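Research > Papers > Everyday Language and Home Objects > Section 4

4. How households talk about toast

4.1 Why breakfast words deserve a closer look

Of all the word sets we collected for this study, the breakfast set surprised us most. We had expected a small, dull vocabulary. Toast is made the same way in nearly every kitchen we know of, and people rarely need to explain it to anyone. What we got was a wonderful tangle of terms for browning, for crust, for the end pieces of a loaf, and even for the moment when bread is ready to be taken out. One family in Marsden had four separate words for that last one, and used them all without hesitation!

The material comes from 793 written diary entries kept by 50 households in two towns, Marsden and Wevari. Each household kept its diary through April and wrote down any word or phrase used at the breakfast table that a guest might not understand. We gave no list of topics. Entries ran from a single word to a full page, and many included little quarrels in the margin between family members over what a word meant. Those quarrels turned out to be some of the richest material we have.

4.2 Words for the slice and words for the machine

Speakers in both towns draw a firm line between bread in the toaster and toast on the plate, but they draw it in different places. In Wevari, a slice becomes "toast" as soon as the lever goes down. In Marsden it stays "bread" until somebody picks it up, so that a browned slice waiting in its slot (Figure 1) is still bread, and a child who asks for "that toast" may well be corrected.

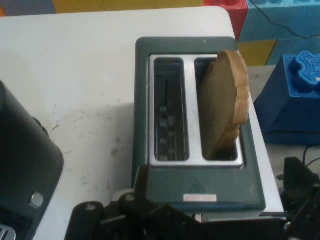 Figure 1. A slice of toasted bread standing in the right slot of a two-slot toaster.

De Graaf had noticed something close to this in her earlier interviews on soup and stew, where the name of the dish changed between pot and bowl. She suggested at the time that serving, and the person who does it, might matter more than cooking. The toast entries fit her idea very well. In 14 of the Marsden diaries the writer names the person who is allowed to call the bread toast, and it is nearly always the one who will eat it. We find this delightful, and we also think it is a real pattern that deserves a study of its own.

The slots themselves have names too. Older speakers in Marsden say "beds" and younger ones say "gaps" or "holes". Wevari has "letterboxes", which several writers believed their own grandmother had coined. A slice that stands well above the rim is "proud" in both towns, and one that sinks out of reach is "drowned" or "gone down the well". We had hoped to find a word for the crumbs at the bottom, but the diaries offered only "bits".

4.3 Table words and the reach of a name

Our second question was how far a breakfast word travels. Does "proud" apply only to toast, or can a spoon in a bowl be proud as well? To test this, Madigan visited the households again with a short naming task. He set out a few common things together on a table and asked each person to talk freely about where they were and what stood next to what. A toaster, a bowl and a tray are enough to draw out a surprising amount of talk.
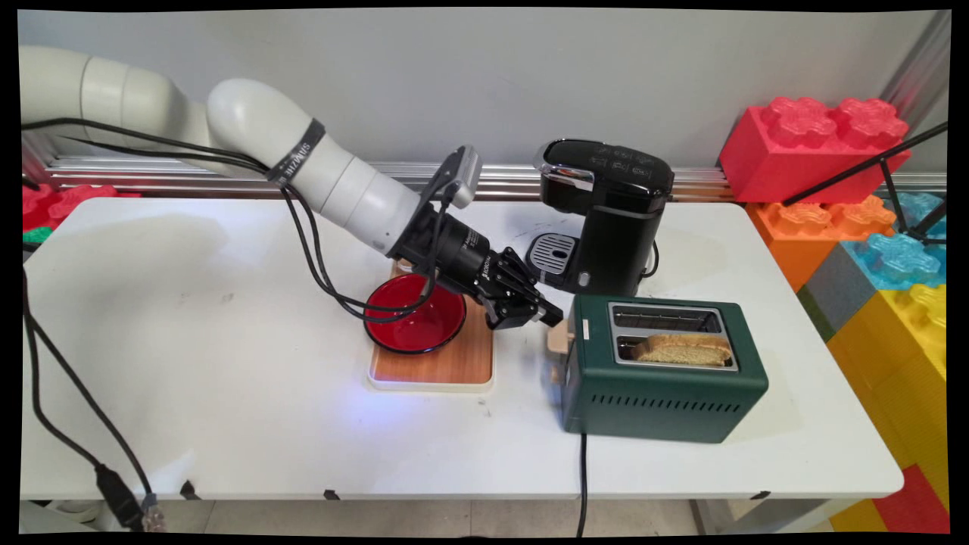
Figure 2. Green toaster, red bowl and wooden tray on a white table.

The bowl gave us the clearest result. Wevari speakers would happily call a bowl "bedded" when it rested on a tray, a term they had never written down for toast. Marsden speakers rejected the word outright and preferred "sat" or "parked". Trays drew less comment, although one retired baker spoke about them for most of the visit - his views on handles will appear in a later paper.

We coded the answers with Flandix, using the scheme set out in Section 2, and each recording was coded twice. Where the two passes differed we went back to the household and asked. This was slow work, but the return calls brought in nine new words, among them "elbow" for the curved corner of a crust, which is now the favorite term of everyone on the project.

4.4 Limits

The two towns are close together, and several families have relatives in both. Diaries also favor people who like to write. A wider survey of some 400 households is being planned with Gatero, and it will add spoken entries for those who would rather talk over their breakfast than write about it.

Contact the authors | Copyright the authors, all rights reserved | Back to top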